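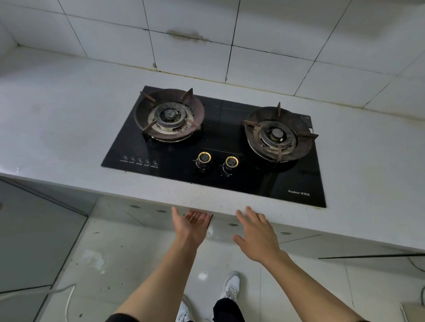 Kitchen, morning

Started on the hob station for the Sanar arm. Went over the two pan supports and both knobs by hand first, so the reach list is right before the arm sees any of it. Each support has four prongs and the knobs sit close together on the near side of the glass. The gripper approach to the left knob still needs a separate waypoint.

Re-ran the wrist calibration. Joint four had an offset of 92 counts, now cleared and saved. Replaced the finger pads from the Likodine spares box and torqued the flange bolts again – one had backed off a quarter turn.

Vratislav Urban rang about the cable chain. He wants it rerouted before the next long run. I agree, but the bracket is still at Bodham.

Sink, afternoon

The wok is the awkward item. Deep, round, and the long handle shifts the balance to one side, so a one-point grasp is no use. Worked through the hold with both hands on the rim, the right one just beside the handle, and wrote the two grasp points into the program as a pair. Force limit left at 300 until the new pads have bedded in.
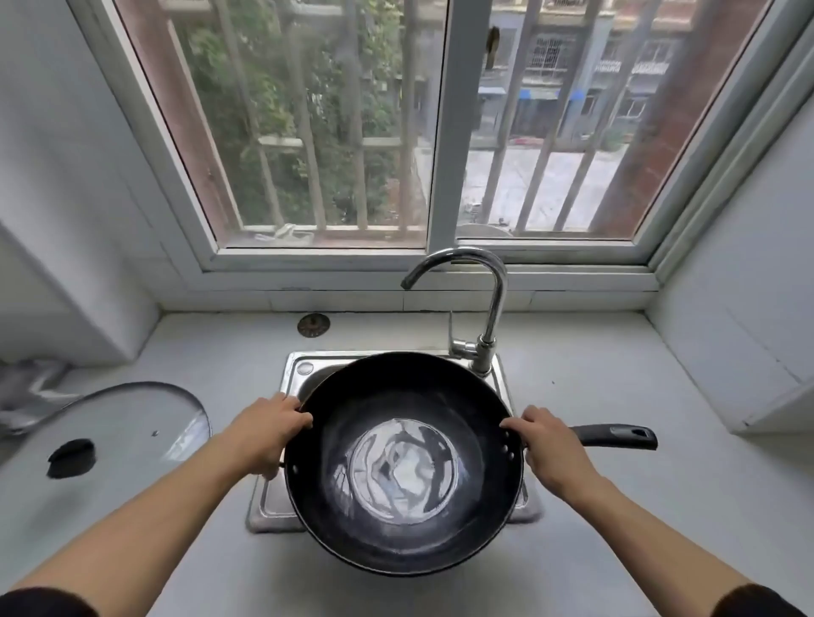
Still to do

Grease joint 2. Back up program 229 to the Sumampouw controller. Chase the bracket.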